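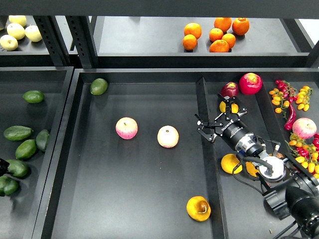
4. Set the bin zones. Open the Skokoton planner and draw one zone per bin section, with the divider wall as a zone edge. A crowded section, such as the one under the open gripper with tomato clusters beside apples, needs a clearance of 9 mm.

5. Save the zones and run Check.

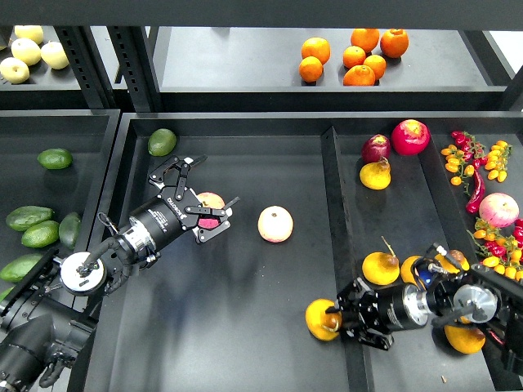 6. Assign the arms. Give each arm its own zone in the Lui panel. With the left gripper around an apple and the right one among the pears, the divider serves as the handoff limit.

CAUTION — Keep joint speed at 30 percent until Check passes.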